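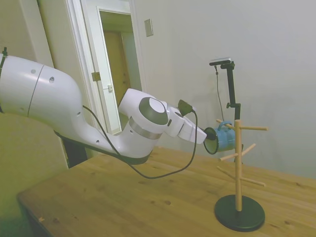
Wundthorpe, November

Teilnehmende gesucht: Roboter anlernen, Tassen aufhängen

Für unsere laufende Studie zum Lernen aus Demonstrationen suchen wir ab sofort Leute, die einen Roboterarm von Hand führen. Aufgabe: Tasse greifen, zum Tassenbaum bringen, am Henkel auf einen Haken hängen. Klingt einfach, der Henkel muss halt richtig stehen.

Worum es geht: Bisher liegen 3.365 Demonstrationen vor, fast alle von Leuten aus der Gruppe. Wir vermuten, dass die Methode (Arbeitstitel Ernine) dadurch unsere Bewegungen nachmacht und bei fremden Tassen zu früh loslässt. Also brauchen wir andere Hände. Ausgewertet wird, ob das gelernte Verhalten mit gemischten Demonstrationen besser auf neue Tassen übertragbar ist. Fehlversuche bitte nicht löschen, die brauchen wir auch!

Wer: ab 18, Links- und Rechtshänder, Vorkenntnisse egal. Wer schon mal bei Konano mitgemacht hat, leider nicht nochmal.

Ablauf: kurze Einweisung, Probedurchgänge, dann bis zu 100 Demonstrationen, verteilt auf zwei Termine. Pausen wann ihr wollt. Kamera nimmt den Tisch auf, Hände können im Bild sein, Gesichter werden vor der Auswertung unkentlich gemacht. Einwilligung gibts vor Ort zum Unterschreiben.

Termine: nachmittags, einzelne Plätze auch Samstag. Samstag ist fast voll.

Aufwandsentschädigung ja, bar am Ende vom zweiten Termin. Fahrkarte mitbringen, wird erstattet.

Anmeldung bei Lenka Halás, Skinner-Bau, Raum 8, oder per Mail mit zwei Wunschterminen und Angabe links/rechts. Fragen zur Methode an Ebbe Westerberg, bitte nicht wegen Terminen, der hat den Kalender nich.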